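4. Your first run in the practice kitchen

I wrote this bit for new members of the Terkis club, so shout if a step makes no sense. You should have the simulator installed and the Grurnivmont kitchen loaded by now.
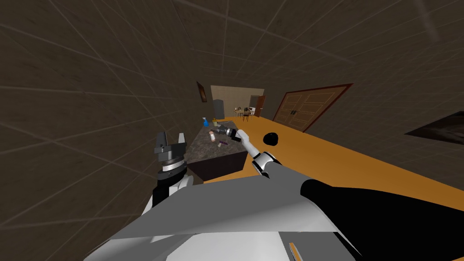
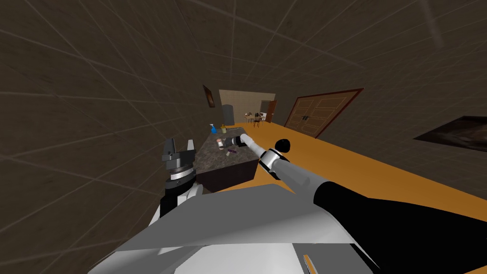 Kitchen island, left arm up, right arm reaching over the worktop.

1. Press Reset and wait for both arms to settle.
2. Pick the right arm in the Cutar panel. Leave the left one parked with its gripper open!
3. Set the speed to 4. I know it feels slow (Nandini moaned about it all through July), but you'll be glad of it near the small bottles.
4. Steer the hand to the item you want, then close it gently.
5. Lift, hold, and save the run with your name on it.

Note: if you want the same layout as everyone else, type 236 in the seed box before you reset.

Caution: don't drag an arm with the mouse while a run is recording. It spoils the log and you'll have to start again. I've done it myself, twice in one evening.

Stuck? Ask Keerthana or me, and bring your log file.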